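Search this site
Menu Search

Diary: a paper with nothing in it

May, and the Prurnach council has discovered the press release. I counted the paper this morning over toast, counting being about all it's good for now. Of the 35 news items in this month's Galtora, 24 came word for word from the council's own office, down to the missing comma in "residents who know will be pleased". I know, and I was not pleased.

I should say that I worked for the Galtora for a good while, before it was bought by Pichler, who own a great many local papers and, as far as I can tell, read none of them. In those days we got things wrong all by ourselves. We once moved a bridge to the wrong village. People wrote in, we printed the letters, and somebody's aunt stopped speaking to us. It was a kind of public life.

Now there is one reporter for the whole valley, working from a desk in Rokness, where the bridge would be news to everyone.

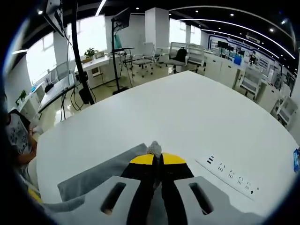
Well, at least it still comes through the door, was the reply from my neighbour over the fence when I read her the worst of it. She gets it for the bin days. I said the bin days were wrong too. She said they were wrong in the right order, so she just adds one.

Went to the council meeting in the evening out of spite. The press table was still set out, with a jug of water and a card saying PRESS, and I sat near it in case anyone wanted to feel watched. Item six was whether to stop paying for public notices in the paper and put them on the council's website. This would save 2,161 a year. The website, according to the report's own appendix, had 71 visits to its notices page last year, and I'd put myself down for a fair few of those.

A councillor said the press had become very negative. I'd have liked to know which press. Perhaps he meant the comma.

The motion was put off until after the summer, on the grounds that the public ought to be consulted. The consultation will be announced on the website.

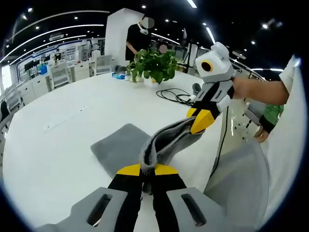 Photo: Galtora archive

Home by ten, and wrote a letter to the editor, then remembered that letters go to a Pichler inbox which sends back a thank-you and a subscription offer. Sent it anyway. I now have a thank-you and a subscription offer. The print run is down to 660, so a letter there is really more of a round robin.

Thought in bed about starting a sheet of my own, two sides, once a month, with the bin days correct. Got as far as the name and then argued with myself over the font until gone one.

Must ring the printer in Rokness and find out what folding costs.

Recent entries
The editor's chair, and who took it home
Notes from a very short press conference
My right of reply, with corrections
What the council minutes leave out

We use cookies to remember your settings and see which pages are read. Accept | Manage choices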